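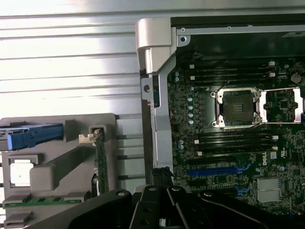 *Greifer am offenen PC-Gehäuse, aufgenommen mit der Handgelenkkamera. Der Prozessorsockel auf der Hauptplatine ist unbestückt.*

# Werkstatthinweise: Greifer am offenen Rechner erproben

Stand: 7/9/20

Die folgenden Hinweise richten sich an alle Nutzerinnen und Nutzer der Lehrwerkstatt Skornasside, die Greifer, Handgelenkkameras oder Steuerungen an geöffneten Rechnern vergleichen. Zusammengestellt wurden sie von Huguette Landry und Oduor Rugemalira nach der Versuchsreihe im Juni.

## Vor dem Versuch

- Das Netzkabel ist abzuziehen, anschließend wird der Einschalttaster einige Sekunden gedrückt gehalten.
- Für Greifversuche werden ausschließlich ausgemusterte Geräte verwendet.
- Ein offener Prozessorsockel gilt als Sperrzone. Seine Kontaktfläche darf weder mit dem Greifer noch mit den Fingern berührt werden.
- Das Gehäuse wird auf einer rutschfesten Matte ausgerichtet und gegen Verschieben gesichert. Eine lose aufgelegte Matte genügt nicht.
- Lose Kabel im Arbeitsbereich werden mit Klettband zurückgebunden.

## Wahl des Greifers

Verglichen wurden der Parallelgreifer Alldale und der Gelenkgreifer Ejigu. Für Freigabehebel an Laufwerksschächten hat sich der Ejigu bewährt. Seine Finger lassen sich schräg ansetzen und benötigen weniger Platz neben dem Blech. An den Verriegelungen der Speicherbänke arbeitet der Alldale gleichmäßiger, sofern die Backen mit dünnem Silikonschlauch überzogen sind. Der Überzug ist nach 600 Greifvorgängen zu erneuern, bei sichtbaren Rissen früher.

Die Schließkraft wird zu Beginn auf 7 Newton begrenzt. Eine Erhöhung auf höchstens 11 Newton ist zulässig, wenn ein Hebel nachweislich nicht nachgibt. Steckverbinder werden immer am Gehäuse gefasst, niemals an den Adern.

## Kamera und Licht

Blanke Gehäusebleche reflektieren stark. Die Arbeitsleuchte sollte daher seitlich stehen und mit Transparentpapier abgedeckt werden. Ein Blatt Backpapier erfüllt denselben Zweck, solange die Leuchte nicht heiß wird. Die automatische Belichtung ist abzuschalten, sobald der Bildausschnitt feststeht.

Glänzende Greiferteile können mit mattem Gewebeband beklebt werden. Schraubenköpfe bleiben dabei frei, damit sie nachgezogen werden können. Die Linse wird vor jeder Versuchsreihe mit einem trockenen Mikrofasertuch gereinigt.

## Steuerung

Mit der Steuerung Brevero wird jede Bahn zunächst im Abstand von etwa 10 Zentimetern über dem Gehäuse abgefahren. Erst danach wird in kleinen Schritten abgesenkt. Gehäusestreben und hochstehende Kabelstecker sind als Hindernisse einzutragen. Der Not-Halt muss während des gesamten Versuchs in Griffweite liegen.

## Nach dem Versuch

Der Arm wird in Parkstellung gefahren und die Druckluft abgesperrt. Herabgefallene Schrauben sind mit einem Magnetstab aufzunehmen und in die beschriftete Dose am Arbeitsplatz zu legen. Greifertyp, Schließkraft und Lichtstellung werden im Versuchsbuch vermerkt, auch bei abgebrochenen Durchläufen. Beschädigte Backen bitte kennzeichnen und getrennt ablegen.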